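# Ticket 36: Cloth pickup and ring stacking, arm stops partway through tidy-up
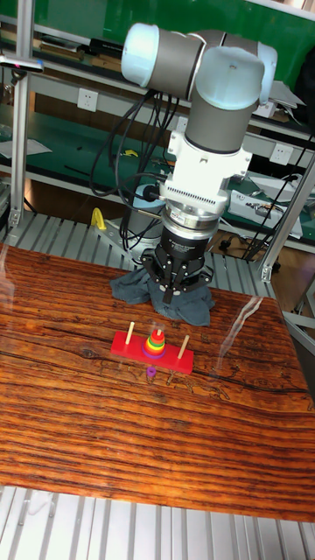

*Bench state at time of report. Rings on the middle peg, one purple ring on the table, gray cloth at the back edge.*

**Opened by:** Celina Ziółkowski
**Assigned to:** Chukwuemeka Dauda
**Project:** Testik (household chores, tabletop set)
**Priority:** Medium
**Status:** Closed, with follow-ups

## Problem

The tidy-up routine has two jobs. Put any loose rings back on the toy, then pick up the cloth and fold it in half once. It's the simplest chore in the Testik set and the one we want to show the Giden people in August.

The arm goes to the cloth first, hovers, and stops. No fault code. The log says `task complete` for the rings, with a purple ring still lying on the table in front of the red base. Then it says `waiting: grasp confidence` for the cloth and stays there until the timeout, which is set to 40 seconds.

Expected: ring handled or flagged, cloth folded, arm home.
Got: ring ignored, cloth not picked up, arm parked over the cloth.

Repeatable. I ran it again without touching anything and got the same two lines.

## Setup

- Control software: Stitden build 17
- Grasp planner: Caron, default cloth profile
- Toy: Tower of Hanoi, three pegs, red base
- Cloth: dark gray, from the rag drawer
- Room lights on, blinds open

## Log

**9:10, Chukwuemeka**

Read the run logs. Two separate problems, I think, so I'm splitting them. Part A is the ring. Part B is the cloth. Please don't change the blinds or move the toy until I've been down there.

**9:35, Chukwuemeka**

Part A. The ring check passes if the vision step sees a stack on one peg, graded wide to narrow, with a small ring near the top. It never asks whether there's a ring anywhere else. The stack on the middle peg satisfies that rule, so it reports complete.

I wrote that check in the spring to get through a demo. My fault. It was fine as long as every ring started out on a peg.

**9:50, Celina**

So it would say complete with a ring on the floor too?

**9:52, Chukwuemeka**

Yes.

**10:20, Chukwuemeka**

Added a second pass that searches the tabletop for anything ring-shaped off the pegs. It found the purple one on the first try. New problem: it doesn't know what to do with it. The ring is small, and the planner wants to work out its place in the size order, which could mean taking rings off the stack and rebuilding it. It planned that, then threw the plan out for exceeding the move limit.

Options:

1. Raise the move limit and let it rebuild.
2. Let it put the loose ring on either empty peg and call that tidy.
3. Flag it for a person.

**10:41, Leokadia Lis**

Option 2 for now. The chore is "nothing loose on the table." A parent picking up a playroom would drop it on the nearest peg and keep going. We can have a harder chore called "solve" or "sort" later, and it should be scored separately.

**10:44, Celina**

Agree with 2. Please write it in the task sheet so we don't argue about it again.

**11:15, Chukwuemeka**

Option 2 is in. Ring was picked up and placed on the left peg. It touched the rim of the peg on the way down, backed off, and seated it on the second approach. Slow but correct. Put the ring back on the table by hand afterward so Part B starts from the same layout.

Part A fixed pending review.

**11:30, Chukwuemeka**

Part B, the cloth. The planner looks for an edge or a corner it can pinch. The cloth is crumpled, it's dark, and it hangs over the back edge of the table in front of the robot's own base, which is gray too. In the depth data the cloth and base run together. The planner can't say where one stops and the other starts, so confidence stays below the threshold and it waits.

Waiting is the right behavior. If it had guessed, it could have closed on its own base. What's wrong is that it waits without telling anyone why.

**11:48, Celina**

Could we just use a lighter cloth?

**11:55, Chukwuemeka**

For the demo, sure. It doesn't fix anything. People own dark towels and leave them half off the counter.

**12:10, Leokadia**

Keep the dark cloth for testing. Decide about the demo separately.

**1:25, Chukwuemeka**

Things tried on the cloth, in order:

| Change | Result |
|---|---|
| Longer timeout | Waited longer. No pick. |
| Lower confidence threshold | Closed on air above the cloth, went home, reported success |
| Blinds closed | Less glare on the tabletop, no change at the cloth |
| Mask out the robot base in the depth data | Planner found a fold to pinch, picked it up on the second attempt |
| Base mask plus default threshold | Same as above |

The lower threshold result is worth its own ticket. Reporting success with nothing in the gripper is worse than stopping. Threshold is back at default.

**1:40, Edmund Kaczorowski**

I looked at the glare because I was sure that was it. The tabletop is glossy and there's a bright streak on the right side near the back. It does put a hole in the depth data over there, but nowhere near the cloth. It'll matter if someone leaves a spoon on that side. Not this ticket.

**2:15, Chukwuemeka**

Base mask is now on by default for this bench. The arm picks up the cloth, lifts it clear, and brings it forward over the open part of the table — which is where we find out it can't fold it.

It lays the cloth down as a lump. The fold step expects a flat rectangle with four visible corners. It got two corners and a lot of wrinkles. It pulled one corner across, let go, and called it folded.

**2:22, Celina**

I watched that one. I wouldn't call it folded. It looked like something you'd kick under the sink.

**2:50, Edmund**

There's a flattening move in the older Stitden builds. Hold one corner, drag, let the table do the work. It was taken out because it swept things off the bench. With the toy in the middle of the table, there isn't much room to drag anything.

**3:05, Leokadia**

Then the order is wrong. Nobody flattens a towel around a toy. Either the toy moves first or the cloth gets folded somewhere else.

**3:30, Chukwuemeka**

Tried it with the toy moved off to the side by hand and the drag move patched back in. Cloth came out mostly flat, fold was passable. One long edge was off by a couple of fingers' width. I'd accept it from a kid.

Moving the toy is a chore of its own. The arm would need to lift the base level with the rings on it, and we have no grasp for that. Tried once by pinching the base at the end. It tipped and I hit stop.

**4:10, Celina**

Putting down where we are, for the Giden call:

- Pick up a loose ring and put it on a peg: works.
- Pick up a crumpled dark cloth that hangs over the edge: works with the base mask, often needs a second attempt.
- Fold the cloth: works only if a person clears the table first.
- Clear the table: doesn't work.
- Know whether the job was done: not reliably.

Lucyna, you asked whether this thing can do chores yet. My answer from this ticket is that it can do parts of one chore with someone standing beside it.

**4:25, Lucyna Wasilewska**

Thanks. That's a more useful answer than the last one I got. Please show them the ring and the cloth pickup live, and show the fold with the table cleared by hand, and say that it was cleared by hand. If they ask about kitchens, the answer is no. I'd like the last item on your list fixed before the fold. I can live with a messy towel, but I can't sell a machine that says it's finished when it isn't.

**4:32, Chukwuemeka**

Agreed. Moving the completion check to the top.

## Cause

**Part A:** The completion check looked only at the pegs. Loose rings on the table were never searched for.

**Part B:** Robot base and cloth merged in the depth data, so the Caron planner stayed below its grasp threshold. The wait state gave no reason to the operator.

## Fix

1. Tabletop search for loose rings added to the ring check.
2. Loose ring goes on any empty peg. Task sheet updated.
3. Base mask on by default for this bench.
4. Wait message now names the object it's stuck on.

## Follow-ups

- [ ] Confirm something is in the gripper before reporting a pick (Chukwuemeka, first)
- [ ] Check the cloth outline after folding, fail if corners don't match (Chukwuemeka)
- [ ] Drag move with a keep-out area around other objects (Edmund)
- [ ] Depth hole from glare, right side of table (Edmund)
- [ ] Two-stage lift for the toy base, or a different gripper (unassigned)
- [x] Task sheet wording for "tidy" (Celina)

Closing this one. Fold quality continues under the drag move ticket.

**5:05, Celina**

Reran with the ring and cloth as first reported. Ring placed, cloth picked up on the second attempt, fold skipped with a message that the table wasn't clear. Good enough to close.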